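Taking a school group to a robot open day – what should I ask for before the visit?

Asked by Orvokki Huttunen in Visits and Events

Hello all. I teach technology at a small school and I have signed up one class for the open day at Kitholm on 9 August 2026. They will show robot arms which pick up and hold things. Last March I visited a similar day at another company, and it was a disappointment. We stood behind a rope, the arm was far away, and the pupils saw mostly the back of the engineer.

My questions are: can a group ask for a better view, and is it normal that visitors bring their own objects for the robot to try? I do not want to be impolite to the hosts.

3 answers

Answer from Mitiku Wubshet (most helpful)

I help with demonstration days, not at Kitholm but at a place of similar size. You are not impolite if you ask. Write to them one week before and tell the age of the group. I would ask for these things, in this order:

1. A screen with the wrist camera picture. Many arms have a small camera near the gripper, and it costs the hosts almost no work to put this picture on a monitor. For pupils in the second row it is much better than looking at the arm from the side. At our last day the part with the gray tube was the one where the children came closest to the screen. They could look at the two fingers in their black fabric, on both sides of the tube just above the metal collar, and they began to discuss why anybody would dress a gripper in cloth.

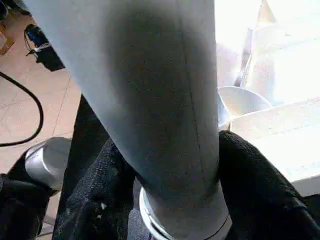 2. Time for a failed grasp. Ask the engineer not to hide it if the arm drops something. My groups have learned more from one dropped part than from the whole slide show.

3. Own objects, but only if agreed before. Send a short list with the size and weight of each one. We say no to glass and to anything with liquid inside.

Also ask how many people may stand at one station. We take 4 at a time, and the others go to the next table and change after some minutes. If the whole class stands together, only the tallest will see.

Answer from Maxine Quinlan

Bring ear protection if they have compressors running. We went to Waaka and it was very loud, two of the kids sat outside. Parking was bad also.

Answer from Birdie Rosenthal

I agree with Mitiku about the list. One more thing – let the pupils write their questions at home, on paper. When the arm is moving they forget everything they wanted to ask.

Comment from Orvokki Huttunen

Thank you, I have now written to them about the monitor and the objects. I will ask about the noise too.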